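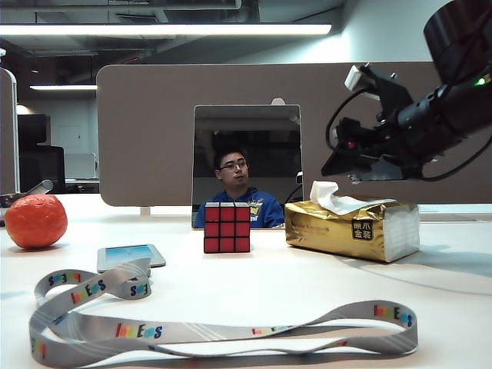

Home Courses Student work Library Contact

Search this site Search

Quiet, silent, or only less loud? Noise and concentration in the study rooms of the Cuypers building

Project report, course Research Methods for Beginners
Authors: Veerle Jansen and Styliani Antoniadis

1. Why we chose this subject

In our first year we both studied often in the Cuypers building, and we had the same complaint. In the reading room on the upper floor it is forbidden to speak, and still one of us could not concentrate there. In the group room on the ground floor everybody speaks, and the other one of us wrote her best essay in it. We wanted to know if other students have the same experience, or if it is only a matter of our two characters.

The question of the report is therefore: which kinds of sound disturb students most when they study, and does a quieter room also feel like a better room? At the beginning we had a much larger question, which included light, temperature and the price of coffee. Our teacher advised us to remove most of it and we are thankful for this advice.

2. What we read before

It is well known in the literature that speech disturbs reading more than other sounds of the same level. The usual explanation is that the brain tries to understand words, also when the person does not want to listen. A conversation in a language that you know should be worse than a conversation in a language that you do not know. For music the results are less clear. Music with a text seems to be bad for reading and less bad for drawing or for simple calculations, and people who are used to music while they work are maybe disturbed less.

We read also about furniture. Carpets, curtains and fabric screens take away a part of the sound, mostly the high tones. A hard floor and large windows give the sound back. This can explain why two rooms with the same number of people do not sound the same. But a screen has a second effect which we found more interesting: a person who sits behind one feels less observed, and some people report less noise only because they cannot see who is making it.

3. The three rooms

The reading room (upper floor) has long tables, a hard floor and a sign that asks for silence. Students may bring water, but no food.

The desk room (middle floor) has single desks with screens between them. Whispering is allowed. The printer was moved to the corridor last year, but the door stays open most of the day and one hears it.

The group room (ground floor) has round tables and is next to Trollel, the coffee bar. There are no rules for talking. Between the lectures it becomes very full, and the machine for the milk foam can be heard in the complete room.

We also wanted to include the town library in Harnik, where many students go in the exam period. The library gave us permission, but too late for our planning. We regret this, as it has visitors of all ages and would be a good comparison.

4. Method

We made a questionnaire on paper with 20 questions. The first part asked how often a person uses each room and for what kind of work. In the second part the person gave a mark from one to five for different sounds, where one means "does not disturb me" and five means "I would leave the room." The last question was open.

We put the questionnaires on the tables in the morning and collected them in a box at the exit. We distributed 145 of them and received back 61 which were completed enough to use. Some others had only the first page filled in, probably because we printed on both sides and did not write "please turn over." It was a mistake of us, and we recommend to other groups to test the paper version with a friend before printing.

Besides the questionnaire we measured the sound level with the application Prekance on a telephone. The application saves one value at a fixed interval, and in total we have 1,803 values from the three rooms. A telephone is not a professional instrument. We used always the same telephone, in the same position on the table with the microphone to the middle of the room, so we believe that the rooms can be compared with each other. We do not give the values as real decibels, and we speak only of louder and less loud.

5. Results

5.1 The measurements

The order of the rooms was as we expected. The group room was the loudest at every moment of the day, and the reading room was the least loud. What we did not expect was the shape of the curves. In the group room the line is high but almost flat. In the reading room the line is low with sharp peaks: a chair, a zipper, a bottle that falls, somebody with a cold. The desk room lies between the two and has the fewest peaks of all.

On Wednesday there was an event in the hall and the group room became so loud that we first thought the application was broken. We kept these values in the data, but we did not use them for the comparison.

5.2 The questionnaire

The sound with the worst mark was a conversation close by of two persons who try to whisper. It was considered worse than a normal conversation. Several students wrote that whispering makes them curious. After this came telephones that vibrate on the table, and then eating. Typing received a mild mark, with the exception of one student who wrote half a page about it.

The coffee machine of Trollel is a special case. Students who use the group room often gave it a low number, so it does not disturb them. Students who never go there gave it a high one. We cannot say from our data if people become used to the machine, or if the people who do not like it simply go upstairs.

To the question "In which room do you do your best work?" the desk room was chosen most. The reading room came second, although it is the quietest. The people who preferred it are mostly students who have to learn texts by heart. For writing, the answers were divided between the desk room and the group room, with around half for each.

5.3 The open question

Here are some of the answers, with the spelling corrected by us.

"In the reading room I am afraid of my own stomach."

"I like that other people are working. At home there is nobody and I clean the kitchen."

"Please repair the door of the desk room. It is not a noise problem, it is a door problem."

"With headphones all rooms are the same room."

The last answer showed us a weak point in our work. We did not ask if the person wears headphones. During our visits we saw them on many students, and it is possible that they gave marks to sounds which they normally do not hear.

6. Discussion

Our results agree with the idea that the level of the sound alone does not decide if a room is good for studying. In a very quiet room each small sound becomes an event. In a room with a steady background the small sounds disappear in it. The desk room has perhaps the advantage of both, with not much noise and also not a complete silence. The screens can have a role here, but we have only one room with screens, and it differs from the other rooms in more things than this.

There is also a social side. Many answers were not really about sound but about rules and about who follows them. A telephone in the group room is normal, and the same telephone in the reading room makes people angry. We think the mark for a sound contains a part of this anger, and with our questionnaire we cannot separate the two.

The group of students is small and it was not chosen by chance. We asked people who were already sitting in the rooms. Those who find all three rooms too loud were at home and are missing in our results.

7. What we would advise

To the building: close the door of the desk room, or place the printer farther away in the corridor. Felt under the legs of the chairs in the reading room would be cheap and would take away a part of the peaks. We have sent a short version of this chapter to the front desk of the Cuypers building and wait for an answer.

To students: try a different room for a different task before you decide that you cannot concentrate.

8. Division of the work

Styliani designed the questionnaire and typed in the answers. Veerle did the measurements and the curves. The reading and the writing we did together, mostly in the group room.

The curves and the empty questionnaire can be requested from the authors through the course page.

This website uses cookies to remember your settings. Accept Decline More information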